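Posted by Angharad Nicholas on December 2018
Filed under: Things I'm Making / Gripper

So the gripper lives! If you read the November post you'll know I'd got as far as a pile of black parts and a lot of muttering. Zbigniew Walczak very kindly talked me through the linkage over the phone (twice, because I'd put one of the inner arms in back to front), and now it opens and closes every time I ask it to. The pads are on as well, the blue ribbed ones, and I'm ever so pleased with them.

I've called it Jirkano. Don't ask, it was late.

Anyway, blocks and tins are dull, so I've gone straight to cloth. Denim on a bed with a checked sheet, which is about as mean a test as I could think of without getting the wool out.
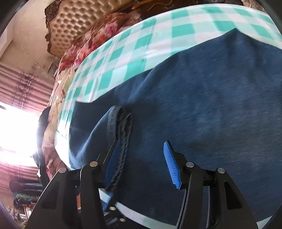 What I hadn't reckoned on is how much the approach matters. Come in too steep and the tips just push the fabric along in front of them, and you end up chasing it. I've been trying to come in low with the jaws well apart and go for a hem every time, as there's something to get hold of there. Flat denim in the middle of a leg is hopeless so far. I've got 547 closes in the notebook now and my wrist is complaining, so a lighter handle is next on the list.

The pivots want looking at too. I did them all up the same, and Zbigniew reckons the outer ones should be a touch slacker. He's usually right, annoyingly.
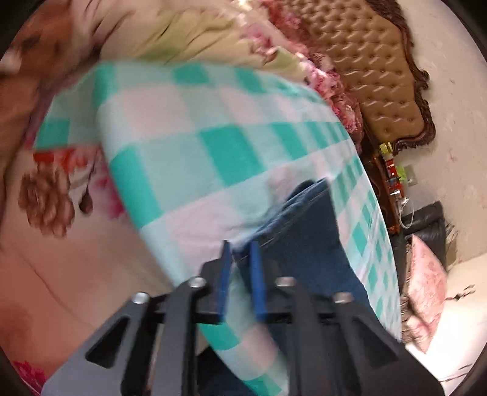
I'm also wondering about softer pads. The ridges are lovely on a thick seam but I don't trust them on thin cotton, and I've got 5 spare sets to ruin before I need to order more. If anyone's tried silicone, do leave a comment, I'd love to know how you stuck it on!

Next time: handle, pivots, and possibly socks.

Print this post | E-mail this to a friend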